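02/11/2020, drawer opening in sim, Cortés branch

Picking up where I left it: the handle detector works fine on the straight bar pulls and falls apart on anything with a bend in it. I spent the morning blaming the renderer (sorry, renderer) and then found the real culprit in my own fitting code. It takes the mask, fits one line segment through it, and calls the middle of that segment the grasp point. On a straight bar that's great. On a bent one the line floats above the flat part, so the grasp target ends up a bit too high and the fingers close near the top of the metal. Sometimes they hold, sometimes they slip off as soon as the pull starts.

Jouko Heiskanen suggested fitting three segments and taking the flattest one, which I resisted for an hour because it felt like a hack. Then I tried it and it's lovely! Wrote it into the Iseck perception node behind a flag, `handle_fit: piecewise`, default off until somebody besides me has run it.

Ran the full set overnight on the Diltier box, 3,000 episodes with randomized cabinet pose and handle style. Success went to 94 percent. I haven't looked at every failure yet, but the ones I opened were mostly planner timeouts, which is a different headache and belongs to Aatos (hi Aatos).

Other stuff, before I forget:

- The wrist camera extrinsics in the config were stale. Regenerated them from the URDF, and the projected handle point finally lands on the handle. Please don't copy the old yaml from your home directory, I know at least one of you has it.
- Dropped the pregrasp standoff to 6 cm. Any closer and the handle slides out of view when the cabinet is yawed.
- The impedance gains along the pull axis are still too stiff. You can see it in the force log, a nasty little spike right at contact. I want to try the softer set from the Brirasitz tests, but somebody renamed the file and I can't find it.
- The mask threshold is sensitive to highlights on shiny metal. Bright glints get dropped and the mask splits in two. A small morphological close before the fit fixes it in the cases I tried.

Aatos Savolainen wants the approach pose logged along with the final grasp pose, so I added that to the episode recorder. It makes the files bigger, but fine, disk is cheap and my patience for rerunning things isn't.

Wrist view at pregrasp, fingers open, with the bent handle style I've been fighting:
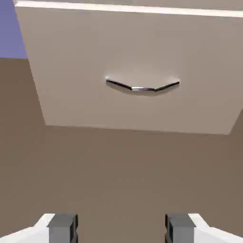

Why not let the planner pick the grasp point instead of the detector? It only gets a box for the handle, with no shape inside it, so it would have to guess where the flat part is. We could pass it the fitted segments, and I'd like to try that once the message format settles down.

Next up is rerunning the failures with the planner timeout raised to 2 seconds, to see how many of them go away on their own. After that I'll turn the flag on by default, assuming Jouko has run it on his machine by then. Seeds are in the run folder next to the config.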